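Vega Cuesta bought the Rallar in March for 2150, from a man who wanted 2400 and had two other cars blocking his drive. It was the estate, the one with the long bonnet and the petrol engine. The advert said one owner. The logbook said four.

She drove it to Wayne McIntyre's garage behind the old Gonetti showroom and left the engine running while he listened.

"Tappets," he said. "Maybe the chain. What do you want it for?"

"Curara."

"That's 253 miles."

"I know how far it is."

He got down on the floor and looked at the sills with a torch. One was fine. The other had been filled and painted over, and he pushed his thumb against it until it gave.

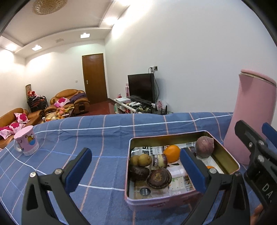 Wayne wanted a week. Vega gave him until Saturday. He welded the sill on the Thursday night and changed the oil, which came out black and thin. He left the chain alone. To reach it he would have had to take the front off the engine, and she had 30 left in her purse.

"Keep it under 2000 revs when it's cold," he told her. "If it rattles after that, stop."

"And if it doesn't rattle?"

"Then carry on."

She set off at six in the morning. The heater worked on one side only, so she drove with her left hand in the warm air and swapped when the road was straight. At Tran she pulled in for petrol and stood by the wing, listening. It ticked a bit. She paid, got back in and turned the key. The engine caught on the second go.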